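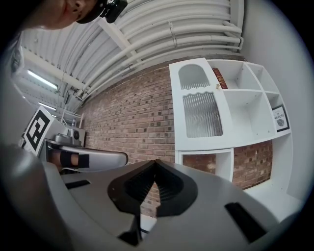
White pipes along the ceiling, with brick wall beyond.

Synod elects Kekana as moderator on second ballot

The Rev. Lungile Kekana will be the next moderator of the Fustmont Synod. She was elected at the spring assembly in March, on the second ballot, and takes office in June. She has been pastor at Skuvville for most of her ministry and has never held a synod office before, apart from one term on the examining board for new ministers.

Few people at the assembly had expected it. Most of the talk beforehand was of the Rev. Berrada, who led the first ballot but fell short of the majority the rules require. He asked for his name to be left on for the second round, and it was. When the result was read out he was the first to cross the floor and shake her hand.

There were 236 voting delegates present, from 54 congregations. Each congregation sends its pastor and a number of lay delegates set by membership, so the larger churches on the east side carry more votes. Several of the smaller rural churches share a pastor, and the question of how those churches should be represented came up again from the floor. It was referred to the fall meeting without a vote.

Kekana spoke for only a few minutes after the count. She thanked the delegates, read from the fourth chapter of Ephesians and said she would spend the summer visiting congregations before proposing anything. "I would like to hear people in their own buildings," she said. "You learn more from the back pew than from a report." She also asked for prayers for the Skuvville church, which will now have to look for a pastor after a long time without needing one.

The moderator's office is a full-time post in this synod, with a term of two years that can be renewed once. The moderator presides at assemblies, takes part in ordinations and is the first person a church council calls when something has gone wrong. The moderator does not appoint pastors. That remains with the congregations, and Kekana said plainly in answer to a question that she has no wish to change it.

The outgoing moderator, the Rev. Drindier, will stay on through the end of May. His farewell service is planned for the Fustmont church, with the choirs of several congregations taking part. Singers who want to join should speak to their own choir director first – there will be one rehearsal, at 4 p.m. on the day of the service.
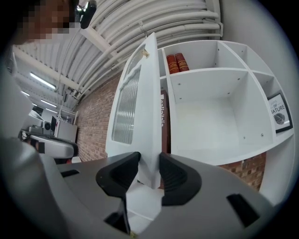
The assembly also approved new guidelines for parish registers, which were drafted by the synod archivist, Stanisława Piątek. Baptism, marriage and burial books that are still in use may stay with the congregation, but closed volumes should now be sent to the synod archive. Piątek told delegates that too many old books sit on open shelves in church offices or in boxes on the floor. Registers in use should be kept behind a closed door and away from outside walls. Glass fronts came up in the discussion, and a door like the white one in the photo, with its ribbed glass panel and small brass-colored latch, lets light through, so the books behind such a door should be boxed or wrapped in acid-free paper. Congregations that would like advice can write to the archive before sending anything.

Other business was short. The budget passed as printed, with one correction to the travel line. A motion on the age of confirmation was withdrawn by its sponsors, who plan to bring it back with a revised text. Two candidates were approved for ordination, and the dates of their services will be announced by their home churches.

The installation of the new moderator will be held at Skuvville at the request of the congregation there. The service is open to everyone, and a meal will follow in the church hall. Pastors who plan to process should bring a robe and a red stole and meet in the hall half an hour before the service. Minutes of the assembly will go to church councils once the clerk has signed them.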